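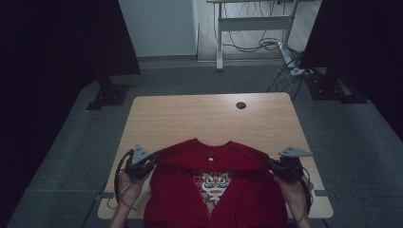 Red T-shirt with lion-dance print on the folding table, Dirnbridge.

Progress report to the Rerach Fund: Clothing Reuse Room, Dirnbridge
Period covered: January to April

Summary

The room is open, the shelves are up and clothes are going out the door. That much I can report without reservation. The grant application also said that a standard fold would let us store more, find things faster and waste less, and on those points I have less to offer than the last report suggested. I have gone back over our own sheets for this one and I would rather the Fund read the doubts here than find them at the end of year visit.

We logged 482 garments folded and shelved in the period. Please be careful with that figure. It is the number of times a garment was folded and entered on the sheet, and a shirt that was pulled out, held up, put down in a heap and folded again was entered again. I do not know how many separate garments it stands for. The January report gave its total as "items processed," which sounds better than it is, and I have asked for that wording to be dropped.

What the money has paid for

Mrema shelving along the long wall, with dividers. Labels and label holders. Replacement hangers. The printed Clurketti folding guide, with the laminated cards that come with it. Nothing has been spent on the tables and nothing needs to be. The light wood one is solid, it has rounded corners that don't snag knits, and it has room for an adult T-shirt laid out with the sleeves open. It does have a round cable hole in one corner, and small socks have gone down it.

The Mrema dividers are the best purchase of the grant. Stacks used to lean and then slide, and now they lean. I would buy them again before I bought anything else on the list.

The Clurketti fold

The Clurketti guide claims that any T-shirt can be brought to the same finished rectangle in four moves, starting from the shoulders. We adopted it for the whole room at the start of the period. My view after using it is that it works well on the shirts shown in the guide, which are plain and medium weight and seem to have come straight out of a packet.

Ours are donated. They arrive twisted, stretched at the neck and in some cases shaped like the chair they lived on. The first move tells you to hold the shirt at both shoulders and let the body fall straight. On a soft shirt the body does not fall straight. It bunches down the middle, and you spend longer coaxing the folds out than you would have spent on the old fold in half, fold in half again. The guide has a single line about this ("smooth as needed") and I think that line is carrying most of the work.

Printed shirts are the other trouble. People who come in to choose clothes go by the picture on the front. The red shirt with the lion-dance head is a good case. The print is a handsome one, white and black and gold with big round eyes, and it sits low on the front. Fold up from the hem in the wrong place and the head disappears inside the shirt. What goes on the shelf is a red rectangle among other red rectangles, and it gets pulled out by everyone who wants to know what it is.

So we have a fold that makes neat stacks and a room full of people undoing them. I can't say the stacks are worse than before. I can't show that they are better either, and the first report said they were.
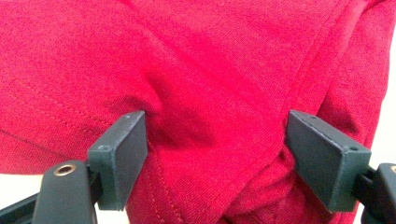
Janine Okrent
Sorting and Shelving Lead, Clothing Reuse Room, Dirnbridge

Fabric and where it goes

The second claim in the application was that sorting by fabric would make folding quicker. We set up three groups: heavy cotton, light cotton and everything else. In practice the line between the first two is a matter of who is standing at the table. A red tee with a fine diagonal look to the weave up close was put in light by the morning shift and in heavy by the afternoon shift, and both could have defended it. Scrunched up in the hand it feels like one thing and laid flat it feels like another.

"Everything else" is now the largest group, and I take that as a sign the grouping is wrong. I don't believe anyone's folding has become faster because of it. We did not time folding before the grant began, so there is no starting point to compare with, and I am not willing to estimate one after the fact. If the Fund wants a speed figure in the final report, someone needs to decide now how it will be taken.

Waste

We set aside fewer garments as unusable than in the period before. I would like to credit the new inspection step, in which each shirt is opened out fully and the collar, underarms and hem are checked before folding. It may be the reason. It may also be that spring donations are cleaner because people are clearing drawers and not basements. Please don't quote the drop as a result of the project until we have had a fall to compare it with.

The inspection step has one clear benefit all the same. Size labels get read while the shirt is open. Wrong sizes on the shelf used to be our most common complaint, and in April I heard it hardly at all. This was not in the application and cost nothing.

What I propose to change

Keep the Clurketti fold for plain shirts. For anything with a print on the front, finish with the print up and showing, even if the rectangle comes out larger than the card says. The Mrema dividers can be moved to suit.

Drop the fabric groups and go back to size, then color.

Enter a garment on the sheet the first time it is shelved and leave later refolds off. The totals will fall. I would ask the Fund to expect this and not read it as the room slowing down.

Take down the laminated cards by the table. They are glossy and hard to read under the ceiling lights, and regular helpers stopped looking at them early on.

Request

We are not asking for more money this period. We are asking to move the remaining guide and training line into shelving and labels, and for three more months before we are asked to say whether a standard fold saves any space. My guess is that it saves a little on plain shirts and nothing on the rest, but it is a guess, and the sheets as kept so far won't settle it either way.

The revised sheet is attached for approval. We would like to start using it in May.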